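Ground rules for working with hand-held grippers at home or in a shared room

Every few months somebody publishes a "standard" for household robot work. I have read the Gustden checklist, all 60 points of it, and would keep very few. Most of it is paperwork. What follows is what I'd ask of anyone handling plates and food with grippers.

1. Keep the plate away from furniture legs

Clasberg's guide wants everything done at table height. Fine, but real chores end up on the floor too. Choose a spot where your elbows can swing and look for desk legs before you reach. A plate is easier to control if the finger meets the rim squarely.

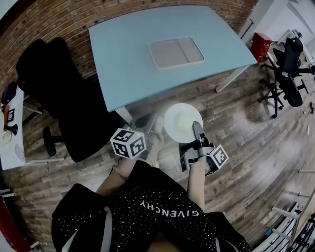 2. Check the finger pads before each session

The ribs on a rubber pad collect crumbs. Wipe them with a damp cloth, then a dry one. Finditz sells a special cleaner for this and I can't see what it does that dish soap doesn't. If a pad has gone shiny, change it, whatever the hour count says. I've seen a rule to swap at 400 hours and another at 700, and neither gave a source.

3. Leave the vents open

Don't tape notes or labels over the slotted grilles on a housing. You'd think this was obvious.
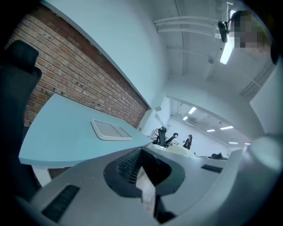 The same goes for setting a tool down on a towel. Use a hard, flat surface and keep it off the edge.

4. Food that touches a gripper is not for eating

Doaa Ghoneim at Mansour argues that a food-safe pad changes this. Maybe, once I see a test that covers the joints and not only the rubber. Until then, it goes in the trash and the plate goes in the sink.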